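Skilau Teleop Station: Operator FAQ

Last updated May 25, 2025. Ask Renato Núñez if something's missing, he owns this page.

Getting started

Do I need robotics experience?
No. Most of our operators came off hand assembly. If you can sort small parts without getting mad at them you'll be fine. Training takes 14 sessions, most people are useful well before that.

What am I doing, in one line?
You move the leader arms, the follower arms copy you, we record it. The recording is what the robot learns from.

Leader arms or hand guiding, which one?
Leader arms for anything with two hands. Hand guiding (grabbing the robot itself and pushing it) only for setting start poses and for the one-arm Uibo jobs. Your hands end up in the camera view when you hand guide and that ruins the episode for training.

Can I use the VR controllers instead?
Not on wire work. Too floaty. They're fine for the box moving tasks on the Hoson cell.

Sitting or standing?
Up to you. Set the chair height BEFORE you engage the arms. Not during.

Recording

What counts as an episode?
One full task, start pose to end pose. Press the left pedal to start, left again to stop. Right pedal throws it away. Yes people mix them up. There's tape on the right one now.

How long should one be?
As long as it takes at a normal calm pace. Don't race. Fast demos come out jerky and the policy copies the jerk.

I fumbled a part. Toss it?
Depends. Dropped it in the tray and picked it up again cleanly: keep it, tag "recovery". We want those. Dropped it on the floor, or reached in with your hand: toss.

I stopped to think for a few seconds.
Toss it if you were really frozen. The model can't see you thinking, it just learns to sit there. Plan the next pick before you press the pedal.

How many do we need?
Target for the harness and board task is 2000 good ones. We're not there yet. The old bracket task closed at 3556 but that included a lot of junk we later filtered, so don't use it as a guide.

The bench

How should the bench be laid out?
Tray in the middle, white paper in it, two orange bins each side. Boards and harnesses go back to the bins they came from, don't mix types. Which bin holds what is on the task card and it changes between batches, so read the card every time, even if you ran the same task yesterday.

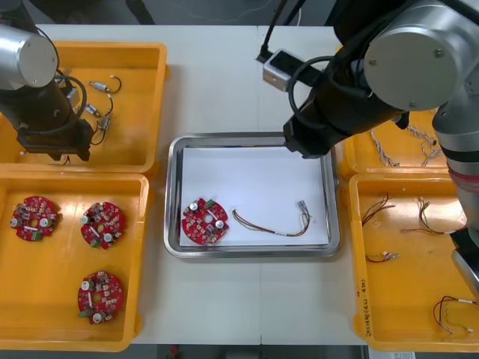
Harness and board task, one round board and one harness on the paper, both arms over the bench.

Why the paper?
Tray is stainless and throws glare into the camera. Paper kills most of it. Change it when it gets creased or marked up. Plain white only, no lined, no printouts flipped over.

Do the parts have to be in the same place every time?
No!! Please don't. Shake them up between episodes. Turn boards around, let the wires lie how they land. If every board starts in the same corner the robot learns the corner and not the board.

How many parts in each bin?
Whatever the card says. Don't overfill. Wires knot up and you'll spend the shift untangling.

Can I move the bins?
A little, inside the taped area for the task. Don't swap sides unless the card says swap.

Handling the parts

Where do I grab a harness?
By the connector if you can get to it, or close behind it. Grabbing mid-wire works but the ends swing and it takes forever to settle. Both styles are OK in the data, just don't pull on the wires to drag a stuck one out.

And the boards?
Edges. Stay off the capacitors and the green connector. Close slow. You won't feel the squeeze through the leader arm, so watch the screen for the gripper tips and stop when the part quits moving.

Two wires came up together.
Lower, open, try again. Keep it as a recovery if you got it apart in one or two tries. Past that, toss and reset the bin by hand with the arms parked.

Which arm does what?
Left arm works the left bins, right arm works the right bins. Handoffs only over the tray. Crossing the arms is asking for a collision stop.

Does it matter if I'm left handed?
Some. Tell Renato and he'll put it in your operator profile. Please don't cross the leader arms to compensate, one person did in November and we lost 560 episodes.

When stuff goes wrong

Arms stopped and the light is red.
Collision stop or joint limit. Let go of the leaders, toss the episode, park, clear, re-engage. If it happens twice in the same spot write it in the log.

Follower is lagging.
Usually the Devex recorder choking on a full disk. Check the space first. If disk is fine restart the recorder, not the arms. Lagged episodes are no good, toss them all back to when you first noticed.

Cable looks like it's catching.
Stop and park. The loops on the arms need slack at full reach. Don't re-route them yourself, call somebody.

Can I reach in while the arms are live?
No. Park first, every time, even for one little wire.

Grippers won't line up with my hands.
You engaged with the leaders out of pose. Disengage, match the outline on the screen, engage again.

After the shift

Who checks my episodes?
A reviewer watches a sample at high speed and marks good / recovery / bad. You can see your own marks the next day. A few bads is normal. Nobody's getting yelled at over it.

When does the robot try it on its own?
After each data freeze we train and run it on the same bench. Operators are welcome to watch, and you should, you'll spot your own habits in it pretty quick.

What do I fill out?
Shift sheet: task card number, batch, episodes kept, episodes tossed, anything weird. Two minutes. Leave it in the folder by the door and park the arms before you go.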